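The Pink Tray

When my aunt gave up the tearoom at Clurnmont, after 8 summers and one very wet March, she let me take whatever I could carry up the hill, and being a sentimental sort of person I left the good kettle behind and came away with the pink tray and the pale grey cup.

They have lived on the black table ever since - the tray on a slant, the cup close by its corner, and something small and green kept in the cup for luck.
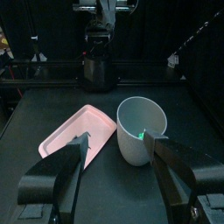
The tray and the cup, with the green for luck.

You must understand that in our family luck was a serious business. My aunt held that a house wanted one green thing and one yellow thing, and that the yellow must lie out in the open where it could see the weather. Hers was a toy banana, bought from a stall on the Somenora ferry, and she would no more have put it away in a drawer than she would a cat.

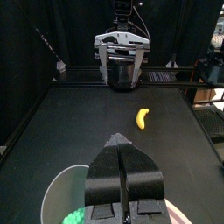 So when her letter came, 2 pages in her large looping hand, I read it standing up with my coat still on. She was well, she was bored, she had been through 700 recipes and liked very few of them. Might she come and stay until the plums were ripe? I wrote back before supper and told her the banana was out and waiting for her.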